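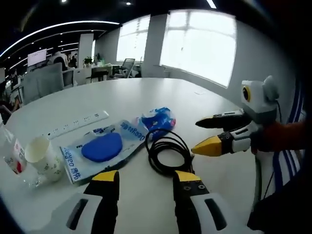

Fjeld Oval Meeting Table

Supplied by Sotmont Contract Furniture

The Fjeld is an oval table for meeting rooms, staff rooms and shared study areas. It is offered in two sizes and is delivered flat, with the base and top packed separately.

The top is 26 mm thick and has a matt finish in white, pale grey or oak. Its rounded edge is sealed on all sides. Cable outlets are not fitted as standard but may be requested at the time of order; they cannot be added once the top has left the works.

Specification

Height: 74 cm
Top: 26 mm, sealed edge
Base: powder-coated steel, with levelling feet
Guarantee: 5 years
Assembly: two persons, tools included

Care

Wipe with a soft cloth and a mild soap solution. Scouring powders and solvent cleaners will mark the matt surface and are not covered by the guarantee. Levelling feet should be checked after the table has been moved.

Matching items

The Wostico stacking chair and the Fonen low cupboard are available in the same finishes. Customers ordering for more than one room are advised to place a single order, as slight differences in shade may occur between batches.

Delivery and returns

Orders received by 15th April will be delivered before the end of June. Delivery is to a ground-floor entrance unless otherwise agreed in writing. Unassembled tables may be returned in their original packaging. Tables with cable outlets are made to order and cannot be returned unless faulty.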